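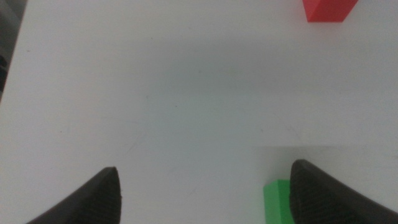
## Getting a water ring off a white tabletop

My aunt Beatrice Ondieki owned 60 coasters and let guests use none of them, so I learned this young. The method works on painted or lacquered wood. If yours is marble, stop reading and go find a stone person.

**You'll need**

- two soft cotton cloths (old T-shirts are fine, band logos and all)
- a hair dryer
- plain white toothpaste, not gel, not the kind with sparkles
- dish soap

**1. Find out what you've got.** A pale, cloudy ring is moisture caught in the finish. A brown or black one has gone into the wood, and you're looking at sanding and repainting, or a large fruit bowl.

**2. Dry it out.** Set the hair dryer on low and hold it a hand's width away, moving the whole time. Do this for 2 minutes, let the surface cool, then look at it from the side. Repeat if the ring is fading. High heat will blister the paint and give you a more interesting problem.

**3. Rub gently.** Put a pea of toothpaste on a damp cloth and work along the mark for 30 seconds. Wipe and check. Toothpaste is an abrasive – keep going out of spite and you'll swap a dull ring for a shiny patch.

**4. Wash and wait.** One drop of soap in warm water, wipe, dry with the second cloth. Leave it bare overnight. Yes, that includes your mug.

Test all of it on the underside first. Divya Naidu, two doors down, skipped that part in September and now keeps a fern there.

If a faint outline is left after three rounds, leave it alone for a week before trying again.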